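Student Work > Year 12 Projects > Food and Consumer Studies

Reading time: 6 minutes

Does a Tidy Kitchen Make You Waste Less Food?
Project report by Elin Gittins
Supervisor: Trefor Voyle

1. Why I picked this

Every guide to cutting food waste that I read before starting told me to sort out my kitchen. Put the fruit where you can see it. Keep the chopping board out so you'll use it. Buy matching tubs. The guides say this with great confidence and almost never say how they know. One leaflet, handed out at the Pumedstead community fair, promised that a "visible kitchen" would cut a household's waste by half. I wrote to the address on the back asking where the figure came from and got a second copy of the leaflet.

So my question was a narrow one. If people change where they keep their food, and nothing else, do they throw less away?

2. What I did

I asked 6 households to take part, all within walking distance of college. Each kept a waste diary for 3 weeks in November. In the first week they carried on as normal. In the second they moved fruit, vegetables and bread on to the worktop or the table, wherever the whole family would walk past it. In the third they could do as they liked, and I wanted to see whether they kept it up.

The diary had one line per item: what it was, how much of it, and why it went in the bin. Mared Gough helped me design the sheet and talked me out of asking people to weigh things. She said they'd stop by the second day, and having tried it at home myself I think she was right. We used "a bit", "about half" and "most of it", which is crude but at least got filled in.

I also read the background booklet from the Jedidano household project, which is where the idea of a shared table comes from. It suggests keeping one clear surface with a board and whatever needs eating next, so that cooking begins with what's there and the recipe comes second.

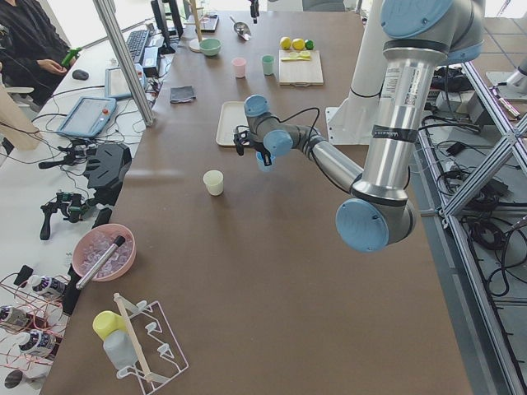

Lemons and a lime beside the chopping board.
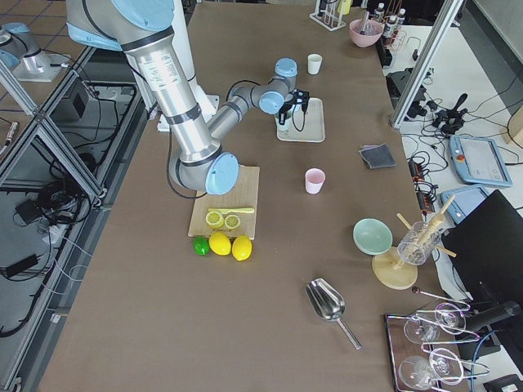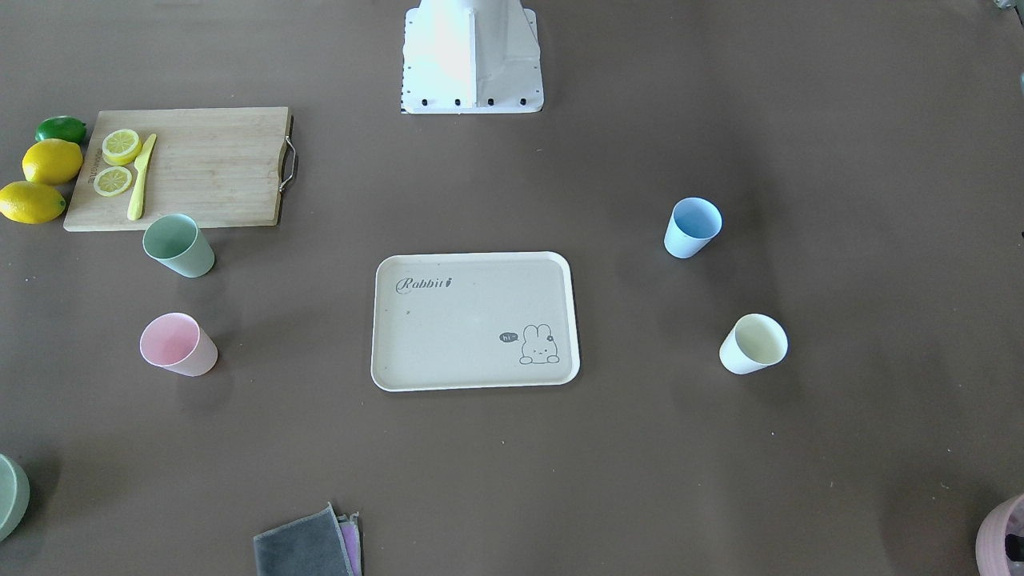
The trouble with the booklet is that it treats all food as if it behaves the same way. Citrus will sit out for a good while and come to no harm. Salad won't. Two of my households moved everything, including cucumbers and a bag of spinach, and then had more to write in the diary in week two than in week one. I hadn't told them to leave the spinach where it was, which is my fault, but the booklet hadn't told me either.

3. What the diaries showed

Less than I hoped. Three households wrote down fewer items in the second week, two wrote down more, and one was the same give or take a crust. If I only reported the first three I could write a very cheerful leaflet of my own.

Looking at the reasons column was more useful. The commonest reason by far was "cooked too much", followed by "plans changed". Neither has anything to do with where the food was kept. "Forgot we had it" came up far less often than the guides would lead you to expect, and when it did it was nearly always something at the back of the fridge in a tub. Bread was mentioned in every diary and was the one thing that did seem to get eaten faster when it was left out, though Mebrat Yilma, whose family took part, pointed out that her brothers were eating it between meals and supper was being left instead.

By the third week only one household was still keeping things on the table. The others wanted the space back – for homework, mostly, and in one case a sewing machine.

4. Problems with my own work

The sample is tiny. Up to 50 people could have taken part if I'd gone through the school newsletter, but I left it too late. People who agree to keep a waste diary are probably not the worst wasters. And keeping a diary changes what you do: two parents told me they'd eaten things they didn't want so as not to write them down. That would affect all the weeks, but I can't say it would affect them equally.

I also had no way of checking anything. One diary was filled in entirely in the same green pen in what looks like one sitting.

5. Where this leaves the advice

I don't think the tidy kitchen advice does any harm, apart from to spinach. My objection is to how sure it sounds. Cooking smaller amounts and shopping after checking what everyone is doing that week would have dealt with more of the entries in my diaries than any change of layout, and neither needs new tubs.

If I did this again I would drop the worktop idea completely and ask half the households to measure out rice and pasta before cooking. Mr Voyle thinks I should keep both so there's something to compare. I'd want twice as many weeks and a separate line for things fed to the dog.

We use cookies to remember your settings on this site. Accept / Manage choices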